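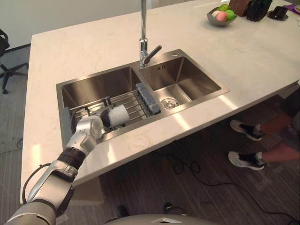

## 4 Aufbau und Inbetriebnahme

Der Aufbau entstand komplett in der Gemeinschaftswerkstatt Clinwood, ohne Industriezelle, ohne Schutzzaun. Gestell und Armträger selbst geschraubt, Ansteuerung über Triseck, Aufzeichnung über Plilasetti (Version von Juni, nicht mehr aktualisiert). Arbeitsfläche: Kücheninsel mit Doppelspüle. Vorgabe war, nichts an der Küche umzubauen – auch nicht die Armatur, obwohl die bei der Bahnplanung dauernd stört.

### 4.1 Kabel und Ärmel

Erste Version mit offen liegenden Leitungen am Oberarm. Bei großen Schwenks Zug auf dem Stecker, zweimal Ausfall. Danach Ärmel aus Stoff, mit Zugabe genäht. Faltenwurf ist gewollt, kostet aber Sichtfeld an der Handgelenkkamera.

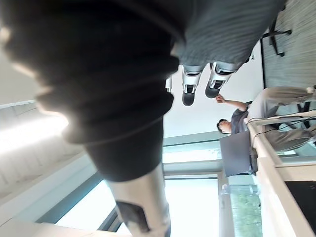 **Abb. 1:** Sicht der Handgelenkkamera, Raum um etwa 90° gekippt. Links der Ärmel mit Falten, rechts ein Arbeitsplatz mit Laptop.

Die Drehung wird erst in der Auswertung korrigiert, nicht bei der Aufnahme. Gegenlicht vom Fenster bleibt ein Problem, Belichtung deshalb fest eingestelt. Automatik hat bei jedem Schwenk neu geregelt und die Kantenerkennung unbrauchbar gemacht.

### 4.2 Datensatz

Insgesamt 2.019 Sequenzen, nach Aussortieren 1.736 verwendbar. Davon 600 mit Bürste, 400 mit Schüssel, Rest gemischt. Startposen nach dem Gilchrist-Schema variiert.

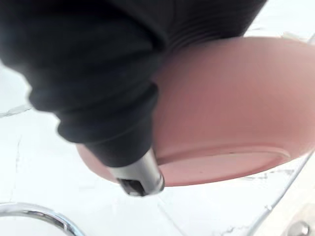
**Abb. 2:** Arm über der Arbeitsplatte, dahinter die rosa Schüssel. Metallspitze leicht bewegungsunscharf.

Der Ärmel verdeckt in solchen Posen einen Teil der Schüssel. Maskieren hilft nur bedingt, die Falten liegen jedes mal anders. Engerer Schnitt ist in Arbeit, Auswertung dazu in Abschnitt 5.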